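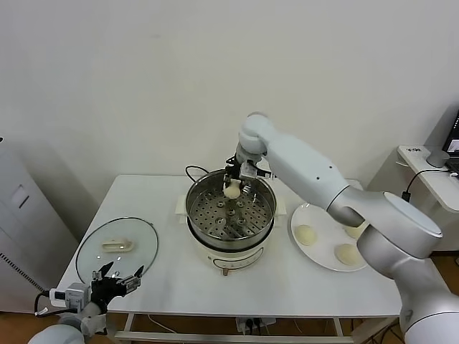

Steamed buns and the electric steamer, lid off.

Mostana Buns

Hi! I keep this folder for everything I've got on steaming buns at home: pictures, recipe cards, and my own scribbled notes. It started as a couple of files for my sister in Balldale and kind of got away from me (there are 207 pictures in here now, sorry to anyone on slow internet).

What's inside

pictures/ has the photos, mostly buns, plates and steamers
cards/ has 9 recipe cards, plain text, easy to print
notes.txt is me talking to myself about dough

The steamer

I like an electric one with a stainless steel basket and a glass lid. Set the lid down flat with the handle up, and keep a plate close by for the buns. Leave space between them in the basket, they puff up more than you'd think!

Known problems

Cards 2 and 9 still use the old Ruvbridge flour amounts. I'll fix those in February. File names are a mess too, and a few have spaces in them.

Using this stuff

Print it, change it, pass it around. If you put it online, please credit Vincze.

Last updated January 30, 2022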